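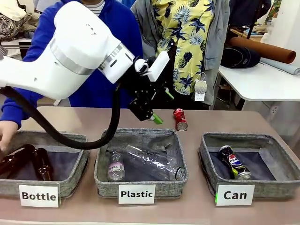
Category: Home Storage / Fabric Bins

I've been using the Skukico bins from Stuvix for my recycling since October and I'm so glad I stopped fighting with paper bags! They're gray woven fabric with a speckle to it, a darker lining inside and a rolled rim on top. I keep mine in a row – glass bottles in one, plastic in the next, cans in the last – with a white card in front so guests know what goes where (mine just say things like "Bottle" and "Plastic", nothing fancy). Rinse your bottles first, please, the lining will wipe down but it isn't a bucket.

Sold in sets of 3 or 4. Gray only for now, I'm working on Renaud about a green one.

Item no. 384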